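Print this page | E-mail this page
Home > Talks > Spring Series > Speaker notes

Budgeting for a two-arm garment handling station
Speaker notes, Liette Girard, Stallimthorpe
Version of 04/12/2024

Start with the money. People came for the money. Put the four budget lines up and leave them up: arms, grippers, spares, floor space. Say that the arms were the easy line. We had three quotes and they were close.

Grippers next. We priced two kinds, the Pandel and the Kinoshita. The Pandel fingers were $1310 a pair and the Kinoshita fingers $700. Don't say which is better yet. Say that we tested on clothes people really send in, with trim and more than one fabric, and that a flat cotton square tells you very little about what to buy.
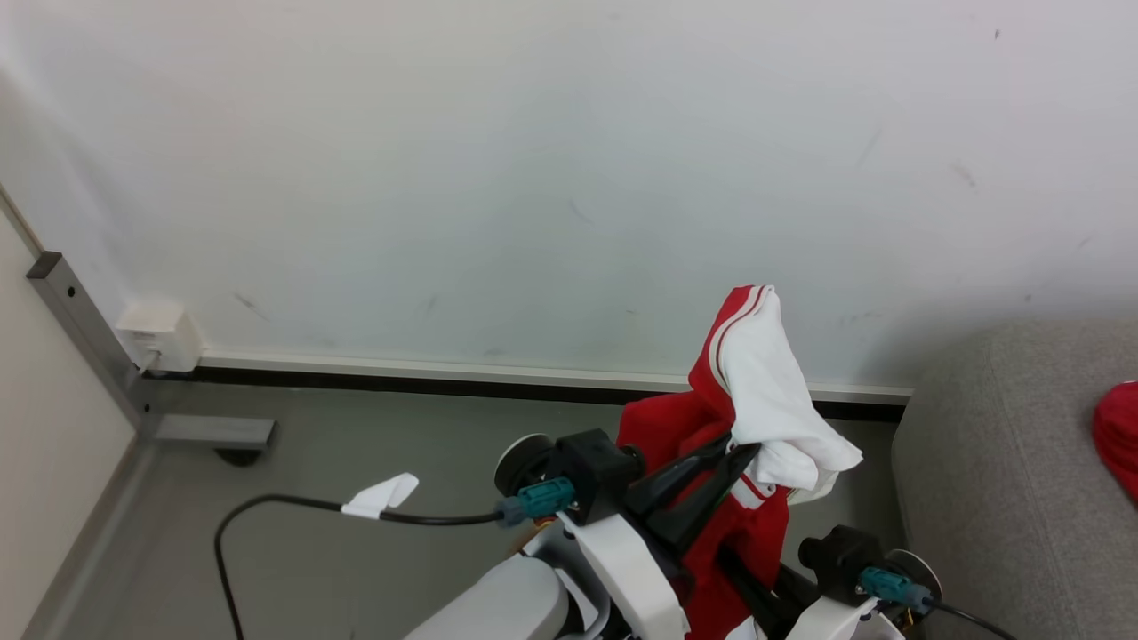

Bit-na Han asked at the March run-through why we didn't buy the cheaper fingers and put the difference into a second set of spares. Fair point, and somebody will ask it again. The answer is that we priced it both ways. Over a year the totals came out close, and what decided it was delivery time on replacement tips.

Spares. Slow down here. Our first plan had no line for cables or connectors at all. Add one. We now carry $491 for cables and connectors and $134 for finger tips, per station, per quarter. If you have two arms, plan for two of everything that plugs in - buying one spare to share sounds thrifty until both arms need it in the same week.

Floor space. Measure with the arms stretched out, then add room for a person to get past. Ask your building people about outlets and network before you sign anything. We asked after, and moving one outlet took almost as long as the order for the arms.

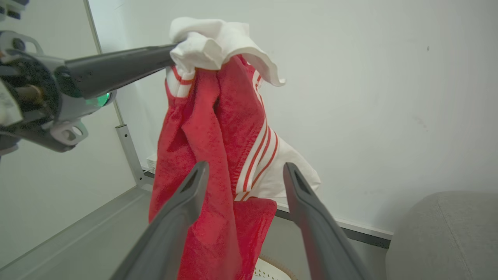 Red garment with striped trim, held up by the gripper.

Cameras. We budgeted for a view from the wrist as well as one from higher up. Cloth folds over the fingers and hides the grip, so price both views from the start. Mounts and cables go on the same line as the camera.

Software. Fliltier is billed per arm, so count arms and not stations. Check the renewal date against your own budget year. Ours fell two months off and we paid from the wrong pot.

If time is short, skip software and go to the sheet. Leave ten minutes for questions. Copies of the blank budget sheet are by the door.

Previous | Next | Back to all talks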